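How to Sort a Mixed Jar of Screws and Small Hardware

Updated 8/28/26

Most households end up with a jar or coffee can of loose screws, nuts and washers. Sorting one takes an evening and needs very little equipment.

What you need
A large sheet of white paper
A magnet in a plastic bag
A ruler or a thread gauge
3 or 4 shallow dishes
A divided box with a lid that latches

1. Cover the table with the paper and tape down the corners. Small parts show up well against white, and you can fold the sheet later to pour off the dust.

2. Tip out a handful at a time. Pass the bagged magnet over the pile. Steel parts will stick, while brass, aluminum and most stainless will stay behind. Turn the bag inside out to drop the steel into a dish.

3. Sort by type first: wood screws, machine screws, nuts, washers. Leave sizes for later. Throw out anything with a stripped head or heavy rust.

4. Sort machine screws by thread. Try each one in a nut you have already identified. If it binds after one turn, don't force it – it is probably metric in an inch nut, or the other way around.

5. Measure length. Flat-head screws are measured from the top of the head, round-head screws from underneath it.

6. Fill the box. Put the sizes you use most along the front and leave one compartment free for odd pieces.
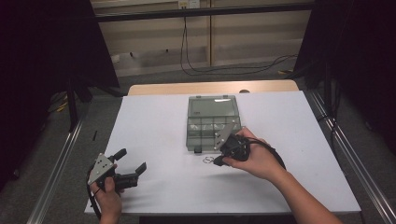
A divided box with a clear hinged lid, closed.

Check that the lid presses down on the divider walls. If there is a gap, washers will slide between compartments when the box is carried. A piece of thin craft foam cut to fit inside the lid fixes this.

7. Label the lid with masking tape and a pencil. Tape peels off cleanly when the contents change.

Store the box flat. Anything longer than a compartment goes in a separate jar.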